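## 6. Opening up the Dell tower

The Rurnport refit sheet says this section takes 13 minutes. I doubt it.

1. Unplug the tower, lay it on its side and take off the side panel.
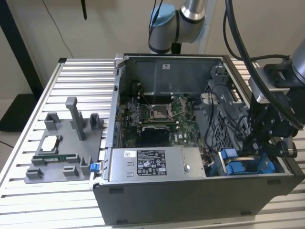
Zoia Kushnir asks whether the socket lever should stay up. Yes, until a processor goes in.

**Caution:** keep fingers and sleeves off the socket. The sheet calls it "robust". Mine wasn't.

2. Find the drive cage, next to the power supply.

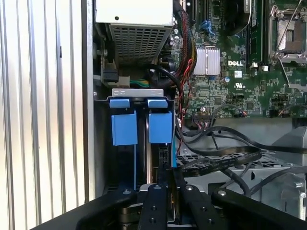
*Fig. 2: Blue drive handles, with the board to the right.*

3. Hold a blue handle and ease it. "Tool-free" is a generous claim, so stop if it sticks. 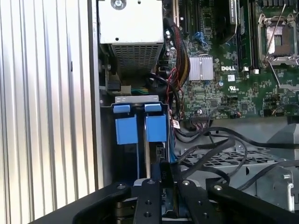 4. Check the cables near the cage before lifting any drive. Nukholm's guide leaves this out.

**Note:** small cards need somewhere flat to sit,
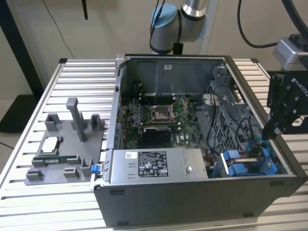
and a drawer full of screws won't do, whatever the sheet says about "any clean surface".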